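Search the docs
Search
Enter version or keyword

Karo Evaluation Kit – Set-up Guide
Section 3. Running the kitchen rollouts and reading what comes out

Last edited 2026-09-24 by Kazuhiro Kuroda
4 comments | 15 shares

Read this section before you run anything you plan to quote. The Karo kit will give you a success rate whether or not you set it up right, and the number looks the same either way. Most of the trouble we've had came from people who trusted the summary screen and never opened a rollout.

The method under test is the Hetent policy, which takes wrist view and joint state and puts out short chunks of arm motion. The claim made for it is that training on mixed simulated kitchens lets it handle counters and objects it hasn't met. We think part of that claim holds. We also think part of it comes from how the test kitchens were drawn, and the steps below are set up so you can tell the two apart.

3.1 Before you start

1. Install the simulator build listed on your release card. Don't mix builds. Contact settings changed between releases, and grasps that hold in one slip in another.

2. Load the Trinach kitchen set. It has 36 layouts. Check that the loader reports all of them. If it reports fewer, it has skipped the ones with missing textures and it won't warn you a second time.

3. Turn off "auto-retry on reset." The switch is on by default. With it on, an episode that starts badly is thrown away and drawn again, and the discarded one is never logged.

CAUTION: Any result made with auto-retry on can't be compared with ours. There is no way to correct for it later. Run it again.

4. Set three seeds per layout. One seed is fine for checking that the thing runs. It isn't fine for a table in a paper, and we've seen it used for that.

3.2 Splitting the layouts

The kit ships with a split called "novel." Be careful with that word. A layout counts as novel if its file name doesn't appear in the training list, which is a weak test. Several of the novel kitchens share floor tile, counter material and object meshes with training kitchens. Only the placement is different.

1. Open the split tool and choose "by asset" in place of "by name."

2. Let it rebuild the lists. This takes a while on a laptop and the progress bar sits still for most of it. Leave it alone.

3. Look at what is left. In our build, 16 layouts survived as unseen under the stricter rule.

4. Save both lists. Report both results, side by side, in the same table.

Note: The Hetent authors object to the asset split on the grounds that no home has wholly new objects. Fair enough. A home also doesn't have the same bagel mesh in every kitchen. Run both and let the reader decide.

3.3 Running the rollouts

1. Start with the baseline, which is called James in the config menu. James is a plain imitation policy with no chunking. It's there so you have something dull to compare against.

2. Run James on both lists first. If it does far better than you expected, stop and check your split – an easy list lifts every policy on it, and you want to know that before you see the Hetent numbers.

3. Run Hetent with the same seeds and the same time limit. The sample config gives Hetent a longer limit. Change it by hand.

4. Keep frame logging on for the wrist view. It eats disk space. You'll need it in 3.4.

5. Don't watch the first few episodes and then adjust the camera pitch "to help." If you change the pitch, change it for both policies and start over.

CAUTION: The success check looks only at the final object pose. It doesn't look at how the object got there. A part nudged across the counter by the gripper body scores the same as one picked up and placed.

3.4 Reading the wrist frames

This is the step people skip. Pick 15 episodes scored as a success from each policy, at random, and step through the frames yourself.

1. Find the moment of first contact. Write down whether the finger pads or some other part of the arm made it.

2. Check how much of the view is taken up by a nearby flat surface such as a cabinet side. A policy that keeps working with half its view blocked may be relying on joint state alone. Test this by running the same episode with the wrist input blanked out.

3. If the blanked run also succeeds, mark the episode "vision not needed." Don't drop it from the total. Give the count next to the total.

4. Look at the other things in view, such as measuring cups, appliances or a second hand. Then use the clutter switch to remove them and run again. A drop in success with less clutter is a bad sign, and we have seen it. The likely reading is that the policy learned the clutter as a landmark.

Note: I don't claim that this proves the policy ignores what it sees. Blanking an input puts the network somewhere it never was in training, so a failure there tells you very little. Only the successes are informative.

3.5 What you may and may not report

Report the rate on each list, the time limit, the build and the "vision not needed" count. If your Hetent result beats James on the name split but not on the asset split, say so in the abstract as well as the appendix.

Don't report a real-kitchen figure from this kit. It doesn't produce one. The renders are good enough to make you forget that, and lighting this soft hides mistakes that a real counter with a window behind it would bring out fast. 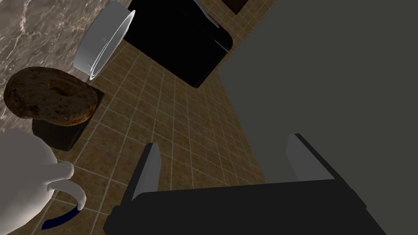

If you get a result that disagrees with ours, send the seeds and the config file before you send the chart. A chart alone we can't check. Most disagreements so far came down to the time limit in 3.3, step 3, and the rest are still open.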